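Search this site Search Go

Peltulo review: eight months of finding freelance work through it

November 9, 2022

I joined Peltulo in March, at a point when two of my regular clients had gone quiet and I was starting to look at the gas bill with one eye shut. I proofread and edit for a living, mostly reports and the odd cookery book, and I'd always been a bit sniffy about job platforms. A friend kept on at me, so I gave in, made a pot of tea and signed up. I've now had long enough with it to say something useful, I hope!
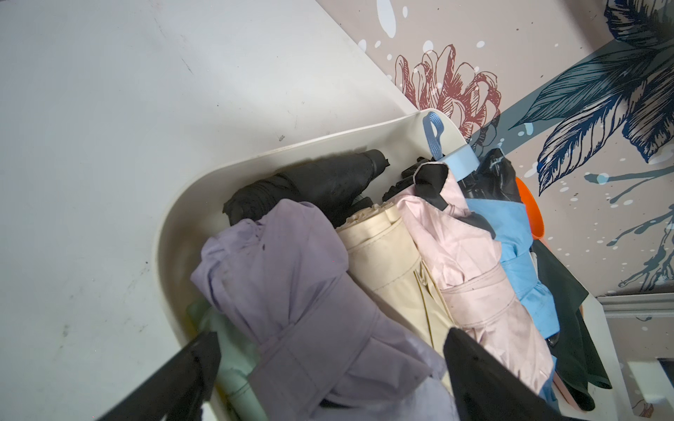
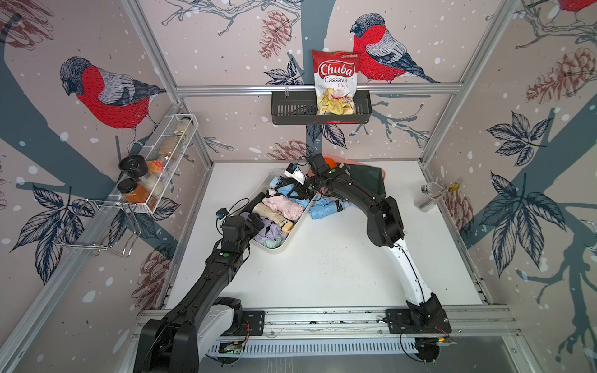
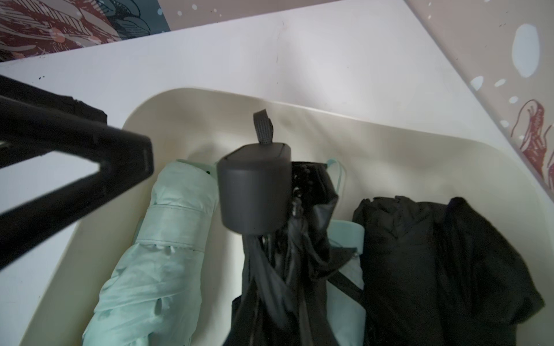 Signing up is free and took me most of an evening, though I'm slow and I kept rewriting my profile. You pick your trade, set your rates and upload 2 samples of your work. Then you wait for somebody to look at them, and in my case that took 7 days, which felt like an age. The email that came at the end of it was friendly and had clearly been written by a person, so I forgave them.

The job board itself is lovely to use. Everything is on one page, you can hide the sort of work you don't want (goodbye, essay writing), and each client's payment history is there before you send a word. I can't tell you how much worry that has saved me. I used Fotedska for a year before this and never once knew who I was dealing with until the invoice was late.

My first job was a staff handbook for a firm called Benmoussa, and I was paid £200 for it, less the fee. Now, the fee. Peltulo takes 8 per cent from the freelancer, and it comes off before the money reaches you. I don't mind that – the invoices are done for me and the money has always arrived – but I do wish it was shown in bigger letters when you type in your price. I undercharged on my first few jobs and felt rather silly.

The messages are the weak spot. You can't search them, attachments vanish from view once a job is closed, and the phone app logs me out whenever it feels like it. I've got into the habit of saving every file the moment it lands. Help is by email only and they're kind, if not quick.

I did try Tramura over the summer as well, and it has more work on it, but you have to pay to bid and the prices people were offering made me want to lie down. I've let that one lapse.

So I'm staying with Peltulo for the winter, and I've put my rates up a little to cover the fee. If you edit, translate or write, it's well worth an evening – just have your samples ready before you start, and do read the page on charges twice.

We use cookies to remember your settings and count visits. Accept all Manage choices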